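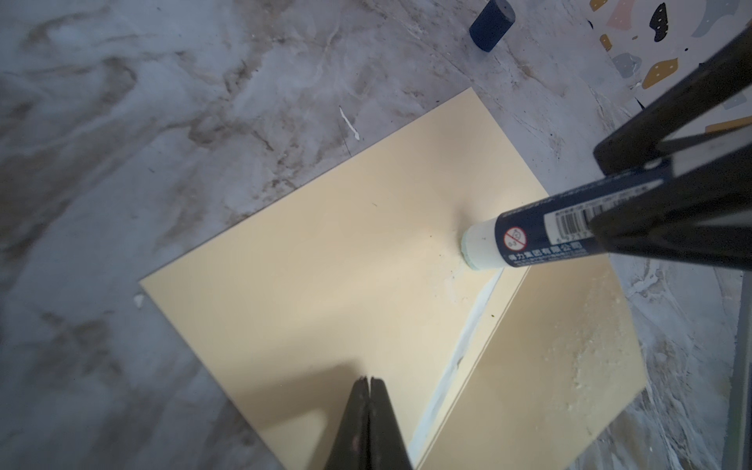 Section 4: Setting Up and First Use of Your Undinitz Countertop Dehydrator

Welcome, and thank you for bringing an Undinitz home. We know it is tempting to slice up a bag of apples and get going, and we promise you will be doing that before long. Please read this section through once before you plug anything in, though. It covers where the dryer should live, the empty run every new unit needs, and your first real batch.

4.1 Choosing a spot

1. Pick a level, dry surface that can hold the dryer with all its trays loaded. Fruit weighs more than people expect when it goes in (and a good deal less when it comes out!).
2. Leave a hand's width of open space at the back, where the warm air leaves the housing.
3. Keep the dryer out from under low wall cabinets. The moist air will find the underside of the cabinet and stay there.
4. Plug the cord straight into a wall outlet. Please do not use an extension cord or a power strip.

Note: The fan makes a soft, steady hum. Many of our customers stop hearing it after the first evening, but if you are a light sleeper you may want to choose a room away from the bedrooms.

4.2 The empty run

Every dryer leaves our Cilbridge workshop with a thin film of oil on the heating element. It protects the metal in storage, and it needs to be burned off before food goes anywhere near it.

1. Take out the trays, the drip sheet and the paper packet with your warranty card.
2. Wash the trays in warm, soapy water, rinse them well and dry them completely.
3. Slide the empty trays back in with the raised lip facing you.
4. Close the door until the latch clicks.
5. Turn the dial to High, set the timer to 2 hours and press Start.
6. Open a window while it runs. A faint smell is normal the first time.

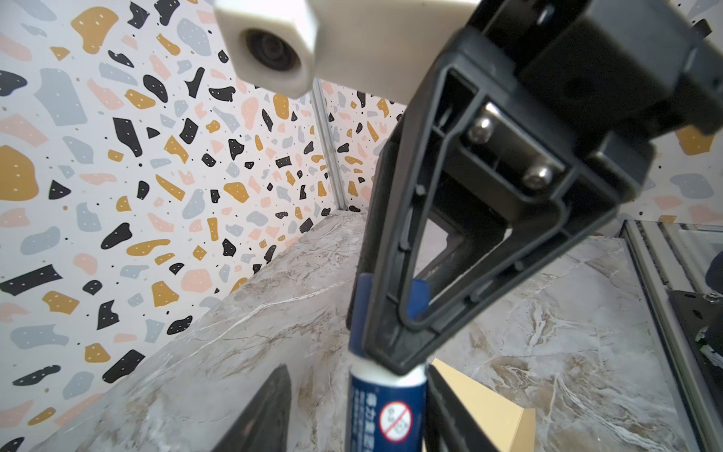

When the timer sounds, turn the dial to Off and let everything cool with the door open. If you still notice a smell, you are welcome to repeat the empty run once more. If it is there after the second run, please get in touch with us before you dry any food.

CAUTION: The element cover stays hot after the fan stops. Keep fingers and dish towels away from it until the housing feels cool to the touch.

4.3 Your first batch

We always suggest apples. They are forgiving, they smell wonderful, and you will know right away if one side of the dryer is running ahead of the other.

1. Core the apples and cut them into even rings, about as thick as a pencil.
2. Dip the rings in water with a squeeze of lemon juice, then pat them dry.
3. Lay them on the trays in one layer, with a little air between the pieces.
4. Set the dial to Medium and the timer to 4 hours.
5. Swap the top and bottom trays halfway through.
6. Let one ring cool and then bend it. It should feel leathery, with no wet spot in the middle. If it isn't there yet, add time in short stretches and test again.

Sille Vídalín, who wrote the recipe booklet in your box, likes to leave the peel on and dust the rings with cinnamon. We tried it her way and have more or less given up peeling – but do as you please.

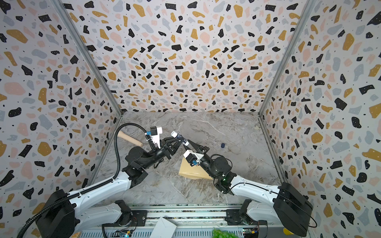 Small white bottle held above a gray marble-look surface, with a wooden piece lying on it.

4.4 Storing what you have dried

1. Let the fruit cool all the way before you pack it. Warm fruit will fog the jar.
2. Fill clean, dry jars loosely and close the lids.
3. Shake each jar once a day for the first week. If you see moisture on the glass, put the fruit back in the dryer.
4. Write the contents and the date on a label and keep the jars somewhere dark.

Note: The Frandsen fine-mesh liner, sold separately, is the right choice for herbs and small berries. The older Pelley liner does not fit this model and can block the fan.

Continue to Section 5 for vegetables, herbs and fruit leather.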